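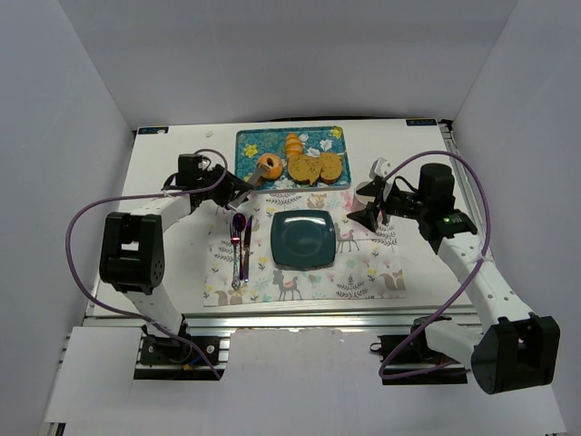
スライド1 朝食の台。左のSernisがベーグルに触れ、右のZeinはカップのところで指を開いている

発表者ノート「二本腕で朝食を出すまで 共有工房Ralthorpeの片隅から」
持ち時間は質疑込み。前の人が延びたらスライド9と12を飛ばす。飛ばしたことは言わない。

スライド1 表紙
最初の挨拶は短く。所属を聞かれたら「Ralthorpeの奥の机」と答える。会社の名前を出すと、会社の仕事だと思われて期待値が上がる。
題名を読み上げない。読めるので。
腕の名前をここで紹介しておく。向かって左がSernis、右がZein。由来は特にない。最初は「左」「右」と呼んでいたが、机の反対側に立つ人がいると会話が成立しなくなった。「左を止めて」と叫んで右を止められたことがある。止めた人は正しかった。その人から見れば左だった。
命名の効果は大きい。名前をつけると愛着が湧く、という話をよく聞くが、私の場合は叱りやすくなった。
お皿は濃い青緑、トレーは花柄。ベーグルとクロワッサンとスライスしたパン。会場が朝なら「朝食はお済みですか」と聞く。昼過ぎなら聞かない。夕方なら絶対に聞かない。

スライド2 何がしたかったか
目標は一文で言う。「トレーのパンを皿に移し、飲み物のカップをその横に出す」。
ここで笑いが起きることがある。待つ。人間なら四歳でできる、と言われる。そのとおり。ただし四歳児の部品代は私の工作費から出ていない。
動機も正直に話す。日曜大工で棚を作るつもりでアルミのレールを買った。棚はまだない。レールは机の手前の縁に付いていて、すぐ下に腕の台座が二つ付いている。家では棚の話が今でもときどき出る。
このスライドに「生活支援」という言葉を入れていた時期がある。発表練習で自分で読んでいて恥ずかしくなり、消した。パンが一つ皿に載るまで私が横で息を止めて見ているので、支援されているのは腕のほう。

スライド3 Ralthorpeという場所
知らない人のために。共有工房。木工と電子工作と、何をしているのか聞きにくい人たちが同じ床を使っている。
奥の机を借りられたのは、排水管が通っていて誰も隣に座りたがらなかったため。上の階で水が流れると音がする。最初の頃、その音を減速機の異音だと思って二晩かけて分解した。減速機は健康だった。
ルールは三つだけ話す。電源は帰るときに落とす。切り粉は自分で掃く。動くものには止める手段を人の手の届くところに置く。
三つ目は私が来てから加わった。経緯は質疑で聞かれたら話す。聞かれなければ話さない。

スライド4 囲い
囲いは淡い灰色のパネル。奥が一枚の壁、左右は手前に向かって開いている。
なぜ開いているか。直角に組むと腕の肘が壁を叩くから。設計図では叩かないことになっていた。設計図の肘には、ケーブルが付いていなかった。
灰色を選んだ話。最初は手持ちの端材で組んだので面ごとに色が違い、木目もあった。カメラ側の認識が木目をパンの耳だと思い込んだ。壁のほうへ真剣に手を伸ばすSernisの姿は、見ていてつらいものがあった。壁を灰色にしたら、その誤りは消えた。別の誤りが見えるようになった。
囲いの見栄えをよく褒められる。中身を褒められたことは少ない。パネルを切ってくれたのはMireille Ghanemさん。私が切った一枚は手前に付いている。上の縁を近くで見ないでほしい。
(Mireilleさんが会場にいたら、ここで手を振る。嫌がるが、振る。)

スライド5 腕の組み立て
白いリンクに黒い関節。台座から上がって、肘、前腕、手首、グリッパ。左右とも同じ系統の部品で、鏡に映したように置いてある。
「左右同じだから二台目は半分の時間でできる」と工程表に書いた。この工程表は今も壁に貼ってある。自分への戒めとして、日付の欄だけ切り取ってある。
二台目のほうが時間がかかった理由。一台目で間違えたところを直しながら組んだので、二台目が完成したときには一台目が古い設計になっていた。そこで一台目を直した。すると二台目の配線が古くなった。この追いかけっこは、三月に結束バンドの袋が空になるまで続いた。
前腕にはねじ穴がたくさん空いている。何に使うのかとよく聞かれる。多くは空いたままにしてある。いつか使うかもしれないと思って残した穴は、いつまでも空いている。棚の件と同じ性質の問題。
ねじの緩み止めは塗ること。塗ってから「ここは調整が必要だった」と気づくまでが一組の作業。ドライヤーを用意しておくとよい。

スライド6 紫のケーブル
この発表でいちばん役に立つのはここ。時計を見て、押していてもここは飛ばさない。
腕に沿わせているのは紫のケーブル。色は在庫の都合。Rorbergの閉店セールで、紫だけが一巻き残っていた。店の人が「本当に紫でいいんですか」と二度聞いた。いいんです。暗いところでも見失わないし、ほかの人が間違えて持っていかない。
肝心なのは長さ。関節をまたぐところに余りの輪を作る。最初はきれいに見せたくて、腕にぴったり沿わせた。静止画としては美しかった。肘を曲げたらコネクタが抜けた。抜ける瞬間に小さく「ぽん」と鳴る。祝砲に似ている。
今は肘の外側に余りを280ミリ取ってある。見た目は台所の引き出しの奥で見つかる延長コードのようだが、抜けなくなった。
前腕には細いバンドで一か所だけ留める。たくさん留めたくなる気持ちはよくわかる。二か所留めると、その間のケーブルが逃げ場をなくして、いちばん弱い端子に八つ当たりする。
台座のところは青や黄色っぽい短い線も見えていて、ここだけは胸を張れない。整理する予定はある。予定の欄は工程表の、切り取ったあたりにある。

スライド7 グリッパ
指は黒くて角ばっている。印刷した部品に滑り止めを貼ったもの、と説明すると簡単そうに聞こえる。
指の形は何度も変えた。丸い指は見た目が優しく、何もつかめなかった。平たい指はつかめたが、離せなかった。滑り止めが頑張りすぎる。パンを離さないZeinと、Zeinからパンを引き抜こうとする私との間で、しばらく緊張した時間が流れた。
角のある指に落ち着いたのは、カップのおかげ。カップは丸くて硬くて、少しでも傾けると結果が机いっぱいに広がる。練習中は中身を入れない。中身を入れた回のことは、次の次のスライドで。
力の設定は、弱めから始めて、落としたら上げる。この手順には「落とす」が必ず含まれる。工房の床の弾力について詳しくなった。

スライド8 素手か道具か
パンをどう持つか。最初の案は指で直接つかむ方式。クロワッサンが問題だった。層になったものを横から挟むと、層の数だけ言い訳が出てくる。
いまは左のSernisが金属の取り分け用の道具を持つ。ベーグルの横腹に先を当てて、そこから作業に入る。
道具を持たせると、手先がその分だけ長くなる。ソフトの側から見ると、手の先がどこにあるかという話を全部やり直すことになる。持ち方が少しずれると、先端は大きくずれる。てこの原理をこんなに恨んだことはない。
先端の位置合わせは、決まった点を何度か突かせて計算する。突かせる場所に印刷済みのランチョンマットの鹿を使っていた時期がある。柄に詳しくなった。動物や花や草が散らしてあって、基準点には困らない。ただ洗うと縮む。基準点も一緒に縮む。今は専用の治具を使っている。
「なぜマットを残しているのか」と聞く人がいる。柄があると皿の縁の検出が少し難しくなるから残した、と答えると格好がつく。私が気に入っているから、というのも本当。

スライド9 食器の配置(時間がなければ飛ばす)
マットの上、左からフォーク、スプーン、ナイフ。三本とも皿の左に置いてある。
作法に厳しい方からご指摘をいただくことがある。右腕の通り道をあけておきたかった、という説明で押し切る。押し切れなかった場合は、ご指摘の紙を受け取って丁寧に折る。
光るものはカメラに厳しい。ナイフの柄の反射で、検出器が柄をときどき二つに割って数えた。皿の縁も光る。照明を真上から少しずらしたらましになった。完全には直らない。皿を艶消しに替えれば早いのに、と言われて、そのとおりだと思い、まだ替えていない。

スライド10 左右の腕の折り合い
ここから少し技術寄り。眠そうな人が増える。声を一段上げる。
二本の腕が同じ机で動くと、真ん中の空間の取り合いになる。最初の方式は「先に動いたほうが優先」。これは狭い廊下で向かい合った人間と同じ結果になる。両方が譲り、両方が進み、両方が止まる。あのときの二台は、とても礼儀正しく、何の役にも立たなかった。
次の方式は机を縦に割って担当を決めた。Sernisがトレー側、Zeinがカップ側。皿はちょうど境目に近い。皿の上をどちらの領土とするかで数週間使った。
今の方式は、皿の上に「鍵」を一つ置く。鍵を持っている側だけが入れる。持ち主が返すのを忘れると全体が止まるので、時間切れも付けた。時間切れで鍵を取り上げられた腕は、その場で止まる。場所が皿の上だと、止まった腕が物理的に鍵の代わりをしてしまう。
これを「分散システムの教訓」として紹介しそうになるが、こらえる。専門の人が一人は会場にいて、終わったあと長い話になる。
実装の話を一行だけ。両腕の関節角と指の開きを履歴として512ステップ分残している。ぶつかりかけたときに巻き戻して見るため。もっと長く残せば親切だが、それ以上前を見ても、悪いのはだいたい私が書いた行だった。

スライド11 遠隔操作でお手本を取る
動きは人間がお手本を見せて覚えさせている。小さな操作用の腕を両手で持って、同じ姿勢を取らせる。
やってみると、自分がふだんパンをどう取っているか、まるで知らないことがわかる。ベーグルは縁から行くか穴から行くか。私は穴派だった。Mireilleさんは縁派だった。二人分を混ぜて学習させたら、縁と穴の中間、つまりパンのいちばん厚いところへまっすぐ降りていく方針ができた。両者の意見を尊重した結果としては味わい深い。
それ以来、お手本は一人が続けて取る。今は縁から行く。理由は、Mireilleさんのほうがうまかったから。この一文はゆっくり読むこと、と本人から注文が付いている。
疲れたお手本も混ぜない。夜遅くのデータには、ためらいと、ため息と、肘を掻く動作が入る。肘を掻く動作は腕に転写された。あの肘には掻くところがないので、空中で少し震えて戻ってくる。見学の人には「安定性の確認動作です」と説明していた。すみませんでした。

スライド12 パンのこと(時間がなければ飛ばす)
本物か、と必ず聞かれる。答えは日による。長い練習を本物でやると、午後には別の食べ物になる。
本物で困るのは、触るたびに形が変わること。模型で困るのは、形が変わらないこと。模型だけで練習した方針は、本物に対してとても自信満々で、とても乱暴になる。
スライスしたパンは二枚が触れ合っていると難易度が上がる。境目が見えない。一枚つもりで行って二枚動く。押すと隣が逃げ、引くと一緒についてくる。人間なら「あ」と言って持ち直すところ。この「あ」にあたる処理を書くのに、全体でいちばん長い時間がかかっている。
工房の常連から「トースターは付けないのか」という要望が出ている。火の気のあるものと腕二本を同じ囲いに入れる勇気は、私にはない。

スライド13 お金
表は読み上げない。合計の欄を指でさして、少し黙る。
いちばん高かったのは関節のモーター。いちばん腹が立ったのは、2,000円の電源アダプター。安いほうを選んだ結果、両腕が同時に持ち上がる瞬間だけ電圧が落ちる。片腕ずつの試験は全部通る。二本そろうと、Zeinが祈るように下を向く。
原因がわかるまでに、ソフトを二回書き直した。二回とも前よりよいソフトになった。電圧は落ち続けた。
手首のそばに緑のランプがある。緑だから電源は大丈夫、と思っていた。緑は「そこまで電気が来ている」以上のことを約束してくれない。この教訓はランプ代に含まれている。
買ってよかったものは、結束バンドの大袋と、床に敷く柔らかいマット。買わなくてよかったものは、名前を言うと売っている人が会場にいるかもしれないので、休憩時間にどうぞ。

スライド14 失敗集
動画が再生できなかった場合に備えて、口で説明できるようにしておく。前回は音だけ出た。音だけのほうが受けた。
その一。カップの回。土曜の公開日に、見栄を張って水を入れた。Zeinは完璧につかみ、完璧に持ち上げ、置く場所の高さだけを間違えた。机の下に向かって、力いっぱい置こうとした。止めるボタンは押せた。水は押しても止まらない。
その二。Sernisが取り分けの道具を皿に置き、空の指でパンを取りに行き、空気を慎重に皿まで運んだ回。丁寧さだけで言えば過去最高だった。見ていた子どもが拍手してくれた。子どもには見えたのかもしれない。
その三。私がコードの符号を一つ間違えて、左右の腕が相手の動作を始めた回。これは危ないので笑いながら話さない。囲いの外から止めた。スライド3のルールの三つ目はこの前にできていた。できていてよかった。
失敗の件数を聞かれたら、数えていないと答える。本当に数えていない。

スライド15 いまどこまで
誇張しないこと。
トレーから皿へパンを一つ移すのは、調子のよい日なら見せられる。ベーグルがいちばん素直。クロワッサンは機嫌による。スライスは二枚が離れていれば行ける。
カップは、つかむところまでは信用している。出すところは、そばで見ていたい。
両方を続けて一度にやると、どこかで人の手が要る。どこで要るかは毎回違う。同じところで失敗してくれれば直せるのに、二台とも発想が豊か。
朝食として見た場合の所要時間は、パンが硬くなる程度。コーヒーは冷める。スープは提案しないでほしい。

スライド16 次にやること
・台座まわりの配線を片づける
・道具の持ち替え。置いて、取り直す。今は最初に人が握らせている
・皿の縁の見失いを減らす。皿を替えるのは最後の手段
・時間切れで止まった腕を、安全な場所まで下がらせる
・棚
最後の一行は読まない。家族が録画を見る可能性がある。

スライド17 作りたい人へ
一本から始めてください、と言う。二本で始めた人間が言うと説得力がある。
机と囲いを先に作る。腕は楽しいので放っておいても作る。囲いは楽しくないので後回しになり、後回しの囲いは腕の寸法に合わない。
ケーブルは長めに。スライド6に戻って見せてもよい。
止めるボタンは、利き手でないほうでも押せる場所に。利き手はたいてい何か持っている。私の場合はパンを持っていた。
工房の人に見てもらうこと。自分の机の前で何か月も考えたことを、通りがかりの木工の人が一言で片づける。「それ、机が傾いてない?」傾いていた。

質疑の控え
「市販品を買えばよいのでは」→ 買えばよいと思います。
「人が出したほうが早いのでは」→ 早いです。やってみせることもできます。
「料理もできますか」→ 今は載せるだけ。焼くのはパン屋さんが上手。
「設計データは公開しますか」→ 囲いの図面は出せる。腕の図面は、二台の間でまだ版がずれているので、そろったら出す。時期は答えない。工程表の前例がある。
「囲いの中に手を入れて手伝ってもよいか」→ 動いている間はだめ。ここだけはきっぱり。止めて、電源を見て、それから。
「ルールの三つ目の経緯は」→ 最初の試作で、止める手段がパソコンの画面の中にしかなかった。画面は省電力で暗くなっていた。パスワードを打っている間、Zeinがゆっくり隣の机の定規を押していった。けが人なし。定規は返却済み。
「名前をSernisとZeinにしたのは」→ 空港でも駅でもない。響き。三回聞かれたら話を変える。

片づけの覚え
延長コードは会場のもの。紫のが自分の。
Mireilleさんに治具を返す。返すと言って二回忘れている。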